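Notebook Home | Entries | Protocols | Stock list | Search

May - linen swatches, starch sizing, second round

Started at 9:40. Carried over from last entry: the first round of sized swatches cracked along the fold when creased by hand, worst at the corners. I put that down to the cook being too thick. Oratile thinks the starch was under-cooked and never fully burst. Both can be tested, so this round splits the two.

Stock is the Painemal wheat starch, same bag as before, 5 g to 100 ml of water for the thin cook. Thick cook is double the starch, same water. Each cooked two ways: short, taken off when it turned clear, and long, held at a low simmer for a further 20 minutes with the lid on. Topped up the long ones to the starting weight with warm water. Forgot to tare the pot on the first long cook and had to redo it, so ignore the beaker marked L1 in the fridge.

Strained everything through the 400 micron mesh. Short cooks left a fair amount of jelly behind on the mesh, long cooks almost none. Point to Oratile.

Brushed on with the wide brush, one coat, face side only. Swatches pinned out on the board by the window, thin cooks in the top row, thick in the bottom. The Riltness linen takes the size quickly and the brush drags if you go back over it. Better to load the brush heavily and make one pass. The cotton is more forgiving.
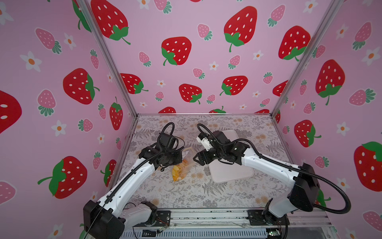
Checked at 1:15. Thin swatches dry to the touch, thick ones still cool and a bit tacky in the middle. Left them and did the labels. Please write on the selvage with pencil and not on the masking tape, the tape let go on four of the last batch and I had to guess.

Crease test at 3:30, all swatches dry. Folded once by hand, then under the flat weight for ten minutes.

Thin, short: soft fold, no cracking, slight white line.
Thin, long: soft fold, no line. Best of the lot.
Thick, short: cracked, flakes on the bench.
Thick, long: stiff, fine cracks on linen only.

So cook time matters and so does thickness, and the linen is fussier than the cotton. Would use thin and long for the Hitiris book covers unless the client wants them stiffer. If so, two thin coats with drying in between is worth trying before going back to a thick one.

O. Steyn note, added later: the Dultix hot plate runs high on the lowest setting. Use the diffuser ring or the long cook will catch on the bottom.

To do: two-coat test on linen. Rub test with the dry cloth, both fabrics. Order more starch, the bag is down to the last few scoops. Wash the mesh tonight, it is soaking in the left sink.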